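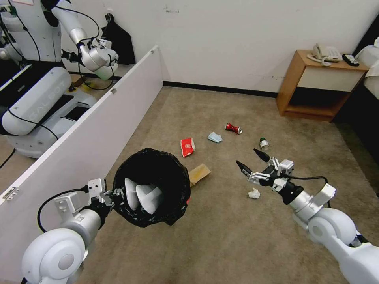 ## 4. Primera puesta en marcha del compostador Nirholm

¡Llegó el momento bonito! Con la cuba montada y nivelada (capítulo 3), en una tarde queda todo listo para recibir los primeros restos de cocina.

1. Separe los residuos antes de empezar. Al compostador van pieles de fruta, posos de café, cáscaras de huevo y hojas secas. Latas, mascarillas y vasos con recubrimiento se quedan fuera, siempre.
2. Extienda en el fondo 10 cm de ramitas o paja. Cuanto más irregulares, mejor circula el aire.
3. Añada el sobre de activador Sindis y humedezca con agua de lluvia o reposada.
4. Eche los primeros restos, cortados en trozos pequeños, y cúbralos con el doble de hojas secas.
5. Cierre la tapa hasta oír el clic y abra la rejilla lateral hasta la mitad.

**Nota:** durante los primeros 14 días no remueva nada. Cuesta resistirse, lo sabemos, pero la mezcla está arrancando y trabaja mejor tranquila.

**Precaución:** si el termómetro de la tapa supera los 71 °C, abra la rejilla por completo y airee con la horquilla. Use guantes: el vapor quema.

### 4.1 Después del arranque

6. Remueva una vez por semana, de abajo arriba, y disfrute del olor a bosque (¡de verdad huele así!).
7. Si aparecen mosquitas, añada otra capa de hojas y deje dos días sin aportes.
8. Si carga el compostador en enero, cuente con un comienzo lento; en marzo la cuba se anima muchísimo.

Para vaciar el cajón inferior, pase al capítulo 5.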